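Jandville Bench Arm: Open Day and Demonstration Unit

By the Vlachou product desk
April 7, 2021

The Jandville is a six-axis bench arm for schools, small workshops and training rooms. It is sold by Vlachou with a mounting pedestal, a two-finger gripper and a licence for the Zultville simulator. Visitors to our spring open day at Lulside will be able to try it before placing an order, first in the simulator and then on the bench.

The open day follows the same plan as the one we held in January. Each group has up to 60 minutes with a member of our staff. The first part is spent at a screen, where you load a ready-made sorting job, change the order of the moves and run it again. The second part is spent with the arm itself. You can bring your own parts for the gripper if they will fit in one hand. Please leave glass and anything with a sharp edge at home.

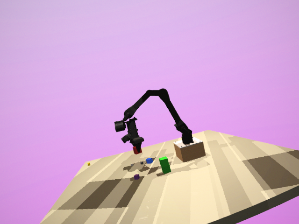 Zultville is the simulator supplied with every arm, and it runs on an ordinary office computer. You build a job by placing blocks on a table, choosing a pick point for each one and giving the arm a route between them. The practice job used on the open day is a simple block exercise. The arm stands on its pedestal towards the back of a striped wooden-patterned table, with the gripper fingers down at the red block and the blue and green ones close by. The yellow block has been put away at the far left corner, well apart from the others, and most people find it the hardest to plan for. The tall green block needs some thought as well, as it stands between the blue one and the pedestal and the wrist has to be kept clear of it. Shadows can be switched off in the settings menu if you want to see small pieces more easily.

A saved job can be sent from the simulator to the bench arm over a network cable. We ask visitors to run it at the slowest speed first. The member of staff holds the stop button until the first full cycle is done, and after that you may hold it yourself.

What is supplied

Arm, pedestal and top plate
Two-finger gripper with spare finger pads
Control box and mains lead
Network cable
Zultville licence for 6 computers
Printed handbook, 183 pages

The arm needs a flat, solid bench that will not rock. The control box sits on a shelf or on the floor and should have clear space on all sides for air. Fixing bolts are not supplied, as the length depends on your bench top. The handbook has a drilling guide at the back.

Price and ordering

The full set is £3,063 before VAT. Delivery is charged separately and depends on where you are. Schools may order now and pay at the start of the next term. The simulator licence does not run out, but updates are free for the first year only.

To book a place at Lulside, use the form on our contact page and say how many will be in your group. Under-16s must come with an adult. There is parking behind the building, and the demonstration room is on the ground floor. Orders can be taken on the day, though we do not keep stock at Lulside and all arms are sent from the main store.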